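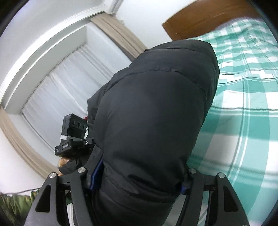 I have strong feelings about puffy coats and where they live when they're not on a person, and I've decided it's time to inflict them on you.

My feelings are these: a padded coat should never, ever be squashed into a vacuum bag. I know! The bags are brilliant for duvets. My sister-in-law Eleni Kolev swears by them and has a wardrobe so tidy it makes me want to lie down. But a coat is a bag of air with sleeves, and if you suck the air out in March and leave it flat as a pitta until the clocks go back, you can't be surprised when it comes out looking sorry for itself.

I did it myself, years ago, with a long navy one I'd paid £122 for (a fortune to me, then and now). Up to 40 minutes in the tumble dryer on low with tennis balls, and the back still had a dent in it like somebody had been sitting on it all summer. I wore it for two more winters and felt the cold between my shoulder blades the whole time. My friend Brahim Fawzy says I imagined that part. I did not.

So what do I do now? I fold, but loosely, and this is where people start arguing with me. The proper wardrobe crowd will tell you to hang everything. Fine, if you've got the rail for it! Our hall cupboard is the width of an ironing board, and four hung-up puffers in there means the door won't shut and the hoover has to live on the landing. Also the heavy ones drag on the hanger and all the stuffing seems to slump towards the hem, though I'll admit that might just be my cheap coats.

My way goes like this. Zip it right up, lay it face down on the bed, sleeves across the back, then bring the bottom up in one big soft fold and stop there. Don't kneel on it. Don't roll it and stuff it into its own hood, however clever that looks on the internet. Pop it in an old cotton pillowcase and put it at the top of the pile, with the jumpers underneath where they can't do any harm.

It takes up a silly amount of room, I know it does. Eleni looked at my shelf last time she came round and asked if I was storing clouds. But when the first properly bitter morning arrives I can give mine one good shake and walk out of the door in it, and she's still in her kitchen hunting for tennis balls.

Check the pockets first, by the way. I found half a flapjack in mine.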